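Wrist cloud and fixed cloud disagree inside a PC case - planner goes mad

Forum > Software > Perception and planning

slotcar_annie
Right, I've been going round in circles with this since March and I'd love some fresh eyes. We're writing the perception and planning side for a PC teardown cell: two arms, old desktop towers, and the first proper task is getting the hard drive out by its blue plastic handle.

The trouble is the collision map. I merge depth from the fixed camera with depth from the wrist, and inside the case the two don't agree. Cables end up as great fat lumps of occupied voxels, the planner decides the drive bay is walled in, and I get nothing back but "no valid path". Last night I logged 300 planning requests with the same goal pose and 200 of them failed. Same goal! The only thing changing was the map.

If I turn the wrist cloud off it plans beautifully, straight through the wiring, so that's no use either.

Fixed camera first, then the wrist one:
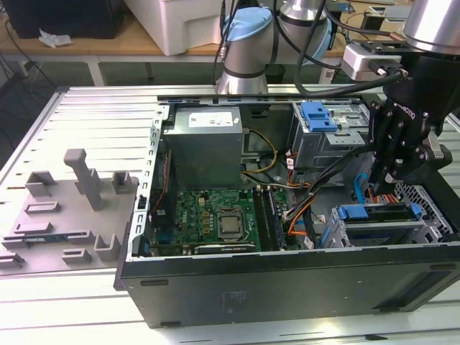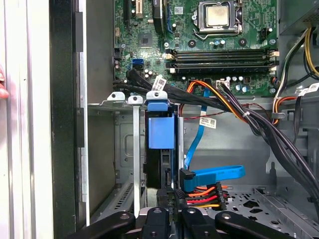 The planner is stock, I've only touched the sampling timeout and the padding. Padding is small already and I'm nervous of making it smaller with metal edges everywhere. Has anyone got a merge that behaves itself in a space this tight? I'm half tempted to bin the voxels and just hand-model the chassis.

Lutz Petersen
Are you masking the gripper out of the wrist cloud? With fingers that close to the lens you only need the model to be slightly off and you get a halo of points floating in front of the hand. Those get written into the map, the arm moves, and they stay there because nothing ever looks at them again to clear them.

slotcar_annie
I am masking, but with the finger meshes at the open position. Oh no. They aren't always at the open position, are they.

Lutz Petersen
They are not :) Drive the mask from the live joint states and grow it a bit. Then check your timestamps, as a late joint state gives you the same halo and it's horrible to spot.

bracket_and_bodge
I'd go the other way and disagree with Lutz about where to spend the effort. Voxels are the wrong tool for cables. A cable isn't an obstacle in the sense a steel rail is an obstacle, you can brush it and it moves. We split ours into hard and soft: chassis, supply and drive cage go in as rigid shapes, anything segmented as wire goes into a cost layer. The planner would prefer not to touch it but it's allowed to.

Henrike Fuchs
"Allowed to" makes me twitchy. Brush a data cable, fine. Hook a finger behind a power lead that's still plugged in at both ends and you'll be dragging the whole case across the table before anything trips. I did exactly that on a job for Vlachopoulos and the fixture came with it.

bracket_and_bodge
Fair, but that's a force limit problem. You'd want one of those anyway.

Henrike Fuchs
You'd want both. My force limit was set for pulling drives, and a drive takes a decent tug, so the limit that lets you do the task is the limit that lets you wreck the cable. I switch it by phase now - low on approach, higher once the grasp is confirmed.

slotcar_annie
OK the phase thing is clever and I'm stealing it. On hard and soft, how good does the segmentation need to be? Mine was trained on 695 hand-labelled crops and it's decent on yellow and red wires, rubbish on black ones against a dark case.

bracket_and_bodge
Black on black is always the worst. We had 366 crops when it started being usable, but we cheated: anything inside the case that isn't explained by the rigid chassis model gets called soft. Then you only have to get the chassis right.

tin_lid
Doesn't that fall over when every tower is a different model?

bracket_and_bodge
Yep. We fit the outer box and the drive cage and leave the rest as unknown, which the planner treats as hard. Loses you some paths.

ekel_user
Ekel's scene package has per-source decay, by the way. You can tell it wrist points go stale after a few seconds and fixed ones don't. It saved me writing my own. Docs are dreadful.

Lutz Petersen
Careful with decay. If the wrist camera was the only thing that saw an obstacle, the map forgets it just when the arm turns away. I'd clear by ray casting and keep the decay very slow.

slotcar_annie
Update, it's gone ten at night and I should be in bed, but! Live mask is in. Replayed the same 300 requests from the log and the halo is gone, and so are most of the failures. The ones left all have the hand coming in tilted over the cable bundle, so that's the soft layer's job and I'll have a go at it next.

The timestamps were off as well, Lutz. I don't want to talk about by how much.

Henrike Fuchs
When you do the soft layer, post your cost weights would you? Mine are pure guesswork and I'd like to compare them with somebody else's guesswork.

slotcar_annie
Will do. Give me a few days, I've got to label a load of black cables first.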